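Workshop tips: good manners around a pair of robot arms

Two arms on one bench are a joy to work with, and a few house rules keep them that way! Ours came out of the Tolura bench guide, and we've added to it happily ever since.

Clear the bench before you start, and leave out only what the job needs. Tie cables to the links with enough slack for a full reach – a tight cable always finds its moment.
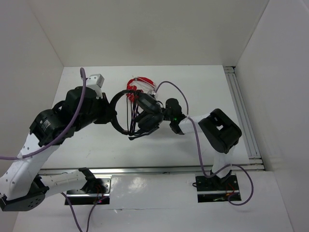 Go slowly whenever both grippers share one object. We cap the speed at 3 on the Valtell dial for headphones and other bendy things, and it's lovely how much smoother everything gets.

Keep hands outside the walls while the power is on. Try the stop button every morning, before the first run, and write it in the log (ours is almost 89 pages long now!).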